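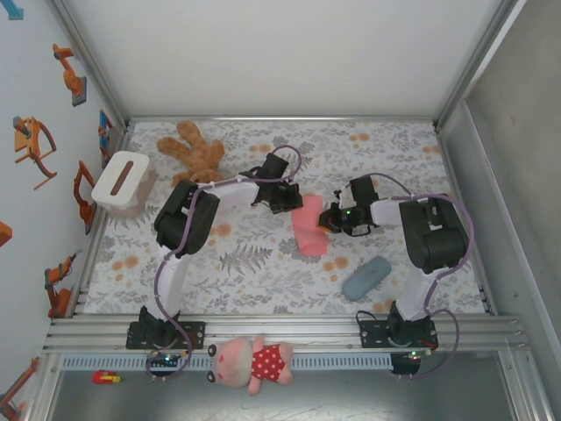
Gallery: Soft Sheet on Printed Mat

Compiled by Libor Vávra, Privstead. Last updated 4 Oct 2019.

This page covers one surface from the Privstead mat set, the fern print, in use with pink sheet. It belongs with the mat notes on the Surfaces page and uses the same terms. "Sheet" means the flat pink stock in any state: flat, rolled, folded or pinched. "Mat" means the printed floor covering. "Small items" means everything else that gets set down on or near the mat during a session.

The set has 14 mats. Fern is listed under the botanical prints with Dronow, which is a denser pattern on a darker ground. The two are easy to mix up in the list and impossible to mix up on the table. Dronow will get its own page when Consuelo Sánchez has finished sorting the files.

Mat

Ground color: pale off-white. Print: gray-green fern fronds and small leafy sprigs, with scattered blossoms in a soft orange-peach. Width 800 mm, thickness 2 mm. The mat is laid loose, without tape, and covers the floor of the work area from the back wall to the front rail. It is stored rolled with the print facing out. Stored the other way, the ends lift when it is laid flat, and the lifted ends take a day to settle.

The ferns have no repeat that is easy to follow by eye. Abelardo Nina asked for this when the prints were chosen, after trouble with a checked mat where people lined everything up with the squares without meaning to. On the fern print, placement tends to be more varied. It also makes it harder to put an item back exactly where it was, so position notes refer to the walls and the rail and never to a given leaf or flower.

Color against the print

The pink of the sheet and the peach of the blossoms are close relatives. Under even light they stay apart, mainly because the sheet is a plain matte area and the blossoms are small and broken up by leaves. In dim light, a small corner of sheet lying next to a blossom can be missed. Efraín Villanueva keeps a list of the sheet colors that cause this. Pink is on it, as is a pale apricot that has been withdrawn. Green stock has the same fault against the fronds, to a lesser degree.

Shadow is more useful than color for finding an edge. A sheet that stands clear of the mat drops a soft line beneath it. A sheet that lies flat gives almost nothing, and the edge has to be read from where the print stops.

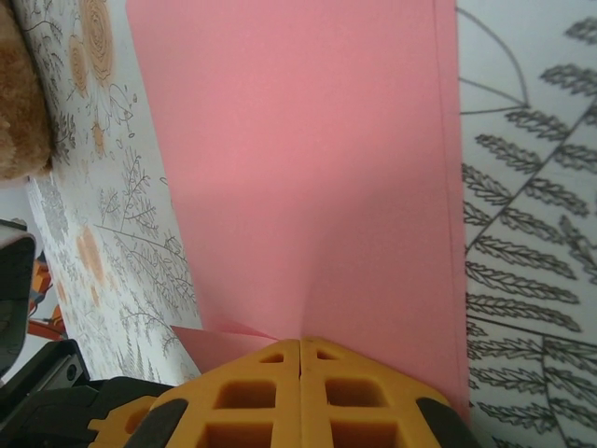 Pinching is the least tidy way to pick up sheet and the quickest. The material gathers at the grip point and throws short wrinkles outward. The area beyond them stays flat as long as the rest of the sheet is free to follow. If a corner is trapped or turned under, the pull goes diagonal and the corner folds into a triangle. A folded corner should be opened before the sheet is laid down again. If it is pressed flat by mistake, the mark stays in the sheet and later folds will start from it.

Terms used for the sheet on this page and in the session notes:

Crease: a line that remains after the sheet is released.
Ridge: a raised line that goes away when the sheet is released. If in doubt, write "crease or ridge" and leave it.
Flap: any part lying folded over, on the mat or on the sheet itself.
Gather: the bunched area at a pinch.
Roll: the sheet turned on itself into a tube, standing or lying.

Fredy Cabrera has suggested adding "tent" for a sheet resting on two edges with the middle raised. It has not come up often enough yet. Until it does, write it out.

Rolls

A roll stands if its end is square and tips if it is not. On this mat it will also tip if one side of the end sits on a ripple, so smooth the mat by hand from the back wall forward before starting. Rolls are noted as standing, tilted or lying. The direction of tilt is given toward left, right, wall or rail. Tight rolls spring open by themselves after a while, and the time this takes varies too much between sheets to be worth recording.

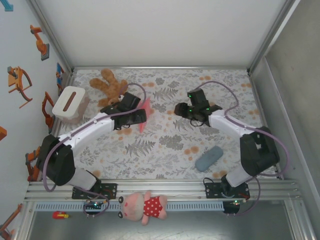
Small items are kept to the sides of the mat so that the middle stays open for the sheet. The usual layout is by height: tall or bulky things toward the back, low things toward the front. The brown plush with the floppy limbs goes at the upper left, beside the white box with the brown slot in its top, which stands near the left wall. The blue-gray oval is low enough to lie at the lower right without getting in the way. The pig in the red polka-dot dress is in the tray below the rail, and the small red and yellow toy lies farther left in the same tray. Items in the tray are logged as "off mat" and need no position beyond that.

Plush is the most awkward of the small items to describe. It has no fixed outline, so the note should give where the body lies and ignore the limbs. Boxes are noted by the side nearest to them. For ovals and other low shapes, the center is enough.

Care

Lint from plush shows up on the pale ground more than on any other mat except plain white. Lift it with a dry brush. A damp cloth is fine for marks, but wipe along the length of the mat and let it dry flat before rolling. Do not stack anything on the rolled mat. The replacement ordered from Kolmont came with a slightly warmer ground color and is labeled Fern 2 so that the pair are not swapped halfway through a series.

Corrections to the mat list go to Consuelo Sánchez. Corrections to the terms go to Libor Vávra, with the page name and the line in question.

Related pages: Surfaces; Sheet Colors; Dronow (in preparation); Karunaratne Folding Chart.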